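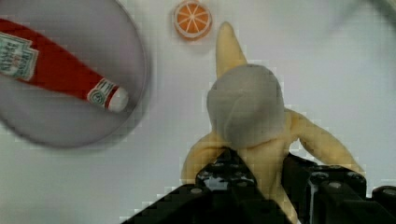

skukberg_mom wrote:
Count me in the soft camp, for the record. We've had the felt-and-stuffing kind of play food since April and I'd never go back to the hard plastic stuff. It doesn't hurt when you step on it, for one thing!

hasilstead43 wrote:
OK but how do you get ketchup (real ketchup, my kid is an artist) out of a soft banana with the peel flaps open? All those folds! I started this thread because I want to put together a pretend lunch set and I'm stuck on what to buy first. So far the list is banana, orange slice, strawberries, a ketchup bottle, plus a plate and a bowl. I'd like to stay under 30 dollars.

Chauhan wrote:
Skip the ketchup bottle. Mine got squeezed over every couch cushion in the house - pretend squeezing, but with very real sound effects.

skukberg_mom wrote:
No way, the ketchup is the best part! Mine put it on the banana, on the strawberries, on the dog. A bottle makes it a meal. I'd drop the orange slice first, those little ones vanish under the fridge. We've lost 3. 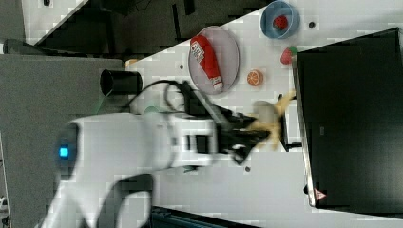 Re: plates and bowls

hasilstead43 wrote:
Moving on to dishes, do I need both? I was thinking one plate and one bowl, different colors so we can play sorting.

Sasum wrote:
Get 2 of each if you have more than one kid, trust me on that. And I disagree about the orange slice, it's the easiest thing for small hands to drop in a bowl. My son is about three and he'll move fruit from plate to bowl and back all through dinner prep.

Chauhan wrote:
Still voting no on ketchup.

hasilstead43 wrote:
Noted, lol. Ketchup stays, I'll hide it at nap time.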